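Who gets to stand on the courthouse steps

14 October 2022

Quick one because I'm on deadline for something else and this has been eating at me all week.

Ridgeway wants a permit system for protests. Any gathering of more than 14 people on public ground, you file paperwork, you wait, you pay. The draft says 244 dollars. For a sidewalk. For standing on a sidewalk with a sign.

Councilman Gus Lyons says it's about safety. Sure. It was about safety in June too, when the tenants from Liltberg marched and the police had them boxed in behind the bank before the first speech was over. Two arrests. Both dropped. No apology, no explanation, just a press release with the word "orderly" in it four times.

I was there. It was orderly. Old people in folding chairs, mostly. Rania Amrani read out the names of families who'd gotten eviction notices and that was the whole program.

So what problem does the permit fix? Ask the council and you get fog. Gwendolyn Ferreira, the one member who voted no at first reading, asked for a list of injuries at demonstrations in the last few years. Still waiting on it. My guess is she'll be waiting a while.

And meanwhile – this is the part that gets me – Trundero moderators pulled the tenants' event page twice. Flagged as "coordinated activity". Well yes. A march is coordinated activity. That's what a march is. The page had 662 people signed up and it was gone overnight, and teh appeal form goes nowhere.
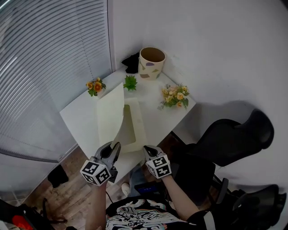 I'm not saying the council and the platform are in it together. Don't need to be. One takes the street, the other takes the flyer, and you end up in the same place either way.

Dwayne Szabo wrote in last week to tell me permits are normal and other towns have them. Some do. Some waive the fee, some let you file the same morning, some make an exception when news breaks. Ours has none of that. Ten business days notice. Try that when a landlord changes the locks on a Tuesday.

He also says nobody serious gets turned down. Then why does section 4 let the clerk refuse for "anticipated disruption"? Anticipated by who? Its not defined anywhere, I looked.

Second reading is coming up and public comment is open, two minutes each. Go. Sign up early, the sheet fills. If you can't go, write to Ferreira's office and ask her to put the June arrests on the record before the vote.

And bring a sign. They haven't passed it yet.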